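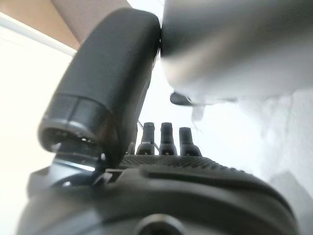 Hello all, and thanks for the messages about the Hattar lantern walk, I've read every one (even the very long one about socks!). The route is settled now: we start by the bandstand at half past six, go along the river path to Ploka bridge, cross over and come back through the old orchard to the green for soup. Last year's banner has gone mouldy so we need a new one, and for colours I'd love a matt black next to a smooth pale silvery grey, the way the two sit together in the photo, with the lettering in yellow so people can read it by lantern light. If anyone has a strong view on yellow, speak up before I buy the paint.

Now, the question that came in overnight:

> We came for the first time last year and loved it, but we got
> to the green and the soup had run out. Will there be more this
> time? And is the orchard bit all right with a pushchair? Ours is
> the sort with tiny wheels. We'd be coming over on the Hendus bus.

Yes to more soup! We had 1558 walkers through the gate, and that was far more than we'd cooked for. The Godetura kitchen has offered us a second pan and two more pairs of hands, and there'll be 79 loaves instead of whatever it was we ended up tearing into quarters. Please bring your own mug and spoon if you can. 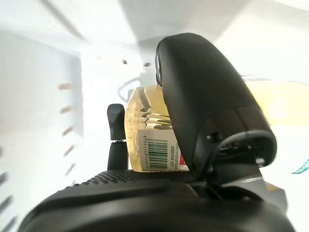 Black gripper finger against a clear plastic bottle.

Pushchairs are fine as far as Ploka bridge. The orchard is another matter, it's lumpy and there are roots, and with tiny wheels I'd stay on the river path and turn back the way you came. It's flat all the way and you'll probably beat us to the queue. The Hendus bus is the number 32, and the last one home leaves from outside the chapel at ten past nine.

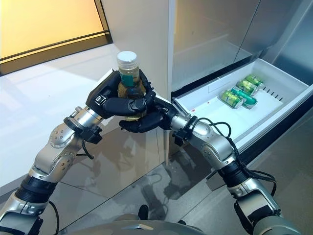 List archive page last changed: March, 3.32 pm

A few other bits while I'm here. Lantern making is in the hall the afternoon before, £3 a head including willow and tissue paper, under fives free. Bring scissors, ours are dreadful. Battery candles only, please, after the business with the hedge. Dogs are welcome on leads, and a bit of reflective tape on the collar is a good idea along the river.

I still need people for the bridge between seven and eight. Reply to the list or just to me, whichever is easier.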